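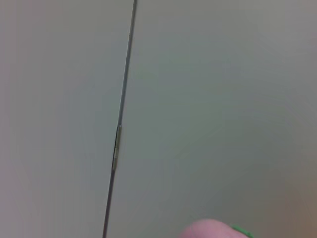
格伦德比（Grundby），四月

4.2 开放日演示：过程与现场观察

前一节谈的都是实验室里关起门来做的测试，这一节想花些篇幅，把开放日那个星期六的情形写下来。我们知道，按照惯例，论文里给公众演示留的位置通常只有一两句话，再附上一个到场人数就算交代过了。可是对Plurell项目来说，这一天留给我们的记录，有不少是平时怎么设计实验也设计不出来的，所以还是请读者耐心一点，容我们慢慢讲。

演示设在Standton楼底层的大房间，从上午十点开到下午四点，门口登记到的来访者共659人次。同一个人上午来过、下午又带着家里人再来一趟的，登记时没有区分，因此这个数字只能当作人次来读。离开时愿意坐下来填问卷的有252人，问卷的设计见附录B，其中开放题的编码方法与第3节相同。每一轮演示定为50分钟，中间留出更换物品和回答问题的时间，不过老实说，到了下午几乎没有哪一轮是准时结束的，大家问得高兴，我们也答得高兴，时间表就慢慢往后滑了。

演示的内容分成两部分。第一部分是桌面整理：双臂系统面对一张白色桌子，桌上放着一些普通的文具和手工用品，任务是把它们归到后排的容器里去。第二部分是贴近平整面板时的近距离感知，考察手腕相机在纹理很少的表面附近还能依靠什么线索。两部分共用同一套控制程序，参数与第3节所列一致，开放日前一晚我们只重新做了一次手眼标定，没有调整别的东西。

先说第二部分，虽然它不如桌面整理那样受欢迎。两块浅色的平整面板并在一起，当中只有一道细细的深色缝隙，缝上装着一枚小小的金属铰链，除此以外，面板上既没有把手，也没有文字或标记。对人来说，看一眼就明白缝在哪里；对特征匹配模块来说，这样的画面却相当吃力，大片的浅灰色几乎给不出可以跟踪的点，能抓得住的，基本上就是那道缝和那枚铰链。我们在屏幕上同步显示手腕相机的画面和检测到的特征点，本意是给懂一点技术的来访者看，没想到小朋友也很喜欢，他们会指着屏幕上空空的一大片问：“它是不是什么都没看见？”这个问题问得很好，我们后来在讨论部分（第5.1节）又回到了它。

有几位来访者提出，不如在面板上贴几张彩色贴纸，机器不就认得路了吗？这当然是可行的，早期版本里我们也确实用过标记点。现场的工作人员解释说，家里的柜门一般不会贴着这样的标记，我们希望系统面对的是日常的样子。听了这个回答，多数人点头，也有一位年长的来访者不以为然，她说自己家里的柜门上什么都贴，课程表、药方、孙子的画，样样都有。我们把这条意见原样抄进了记录，并且认为它指出了测试集的一个偏差：我们收集的面板实在太干净了。

另一个常被问到的问题是夹爪的软垫。指尖的软垫进入手腕相机视野的下缘，一部分画面因此被遮住，而且它离镜头近，边缘有些模糊。我们在处理时使用固定的掩膜把这块区域去掉，代价是画面下方的信息少了一些。如果相机再往后移，遮挡的比例会下降，但是手腕转动时线缆容易绷紧，两者之间的权衡在第3.4节已经谈过，此处不再重复。

桌面整理无疑是当天最热闹的一部分。物品由合作方Katayama工作室帮忙挑选，他们平时给社区里的孩子办手工课，对什么东西摆在桌上会让人想伸手去拿，比我们有经验得多。挑选的原则是软硬、厚薄和透明程度都要有差别，像黏土这样一捏就变形的，像直尺这样又薄又透明的，还有揉皱的锡箔纸，反光的方向每一条褶都不一样。摆放的位置不作固定，每一轮开始前由来访者自己动手布置，我们只请大家不要把东西叠得太高。
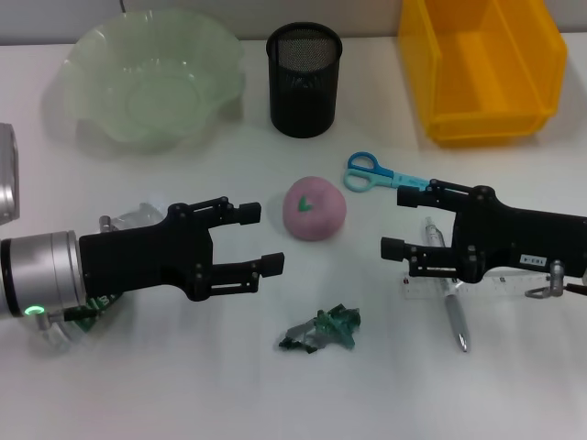
图4 桌面整理演示。两只夹爪均处于张开状态，其间为粉色黏土球；桌面上另有剪刀、圆珠笔、透明直尺和揉皱的锡箔纸，后排为各式容器。

全天共记录到329次抓取尝试，一次尝试从夹爪开始下降算起，到物品放入容器或操作员按下停止键为止。各类物品的成功与否按第3.2节的标准判定，分项结果在表5中给出，这里只谈几点表格里看不出来的事情。

其一是黏土。在实验室里，我们用的黏土球都是搓得圆圆的，大小也差不多，而来访者动手之后，它很快就有了各种样子，有人给它贴上绿色的小叶片，做得像水果又像点心，有人压成饼，还有一个孩子坚持要捏成刺猬。分割模块对圆球的表现一向稳定，碰到贴了叶片的形状，有时会把叶片当成另外一件物品，于是先去夹叶片。观众看到这里总要笑起来，气氛很好，可是对我们来说，这说明把颜色边界直接当作物体边界的做法，在训练数据里留下的痕迹比预想的要深。后续的工作打算在标注时加入“部件”一层，让小的附着物跟着主体走。

其二是直尺。透明的东西难抓，这在文献里早有讨论，我们也没有什么特别的办法。深度图在直尺的位置上往往只剩下桌面，系统能利用的主要是刻度线和数字。来访者对这一点格外好奇，因为在他们看来，尺子摆得清清楚楚，剪刀和笔都能认出来，偏偏尺子认不出来，实在说不过去。现场有一位中学教师建议我们把“看得见”和“量得到”分开来讲，她说这样学生比较容易懂。我们在下午的几轮里试着照她的说法解释，提问果然顺畅了许多，这里一并向她致谢。

其三是两只手臂之间的配合。当两只夹爪都往桌子中间伸的时候，规划器会按照预先设定的优先级让其中一只等待，等待的时间平均并不长，但站在旁边看，会觉得机器在犹豫。问卷的开放题里，“犹豫”“客气”“互相谦让”这一类的词反复出现，有人觉得可爱，也有人觉得不放心，担心它是不是出了故障。我们原先把等待时间只当成效率指标来处理，没有想过旁观者会从中读出态度来。后来我们在一旁的屏幕上加了一行状态提示，写明哪一只手臂正在等待，问卷里提到故障的比例在此之后有没有变化，由于填写时间没有精确记录，很遗憾无法比较。

关于安全，演示期间来访者与工作区之间始终隔着一道齐腰的围栏，布置物品时系统断开使能，由操作员确认以后才恢复。全天手动停止若干次，大部分发生在有人把身子探过围栏的时候，没有出现需要上报的情况。围栏的高度对成年人合适，对年幼的孩子却正好挡住视线，我们临时搬来几级木台阶给他们站，下一次应当把这件事预先写进布置清单里。

也要说明这些观察的局限。到场的人本来就对机器人有兴趣，愿意留下来填问卷的更是如此，因此第5节中凡是涉及公众态度的讨论，都只限于这一天在这个房间里的来访者。物品由来访者自行摆放，难度没有控制，各轮之间的成功率不宜直接相比。此外，下午光线转暗以后，手腕相机的画面噪点明显增多，我们虽然保存了原始数据，却没有同步测量照度，这是准备工作里的一个疏漏，在格伦德比的下一轮演示中会补上照度计。

收拾桌子的时候，有几个孩子还不肯走，一定要看完最后一块黏土进了盒子才罢休，那一次尝试因为已经过了登记时间，没有计入上面的总数。

4.3 问卷结果

问卷各题的回答分布见表6，以下先报告选择题部分。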